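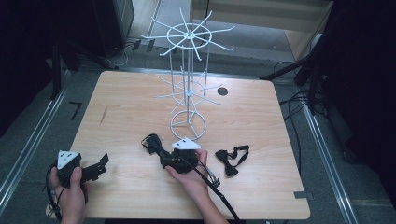
Inventory, Shop Fittings

The liquidation of the Pukari store required a list. The form had columns for item, condition, quantity and value, and a narrow one for remarks. I was sent by Hetach, the firm that handled closings in that district, and I had two days.

I began in the front room and worked toward the back. Shelving, fixed. Shelving, loose. One mirror with a chip in the lower corner. The register belonged to the landlord and was left off.

The spinner rack was item 117. White painted wire, tabletop type, two tiers of spokes on a central post, round base. I wrote "display rack, rotating" and then had to establish that it rotated. The manual for valuers is clear on this. A fitting described as moving must be moved. I put one finger on a spoke and pushed. The rack went around and made a sound like a spoon in a glass.

It had been used for bow ties. The stock sheet gave the supplier as Bilari and the unit price as 5, with no currency. One tie remained, black, with an adjuster on the neck strap. Stock and fittings go on separate forms, and a single unit falls below the minimum for a stock form. I could not list it and I could not leave it in the room, which had to be certified clear of goods.

I set it aside and did the desk. Pale wood top, wavy grain, one oval hole for cables. Condition fair. In the column for remarks I wrote that the hole was original.
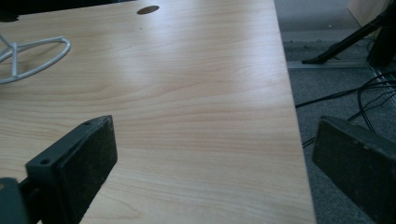 The desk, with the hole referred to under remarks.

The buyer for the fittings was a company called Tănase, which wanted everything flat or folded. The rack did not fold. I checked the post for a joint, then the base, then the struts, and found paint over every weld. I entered "non-collapsible" and reduced the value by 5.

Hetach accepted the list on 1 Dec 2022. They returned one query. Under item 117 I had left the condition blank. I remembered the sound it made and could not say whether it was a defect. The form allowed good, fair or poor.

I wrote "turns."

The tie was in my coat by then. I had intended to ask which form to use -- there is an office for such questions -- and I put it on the hook behind my door, where it could be found if anyone sent for it.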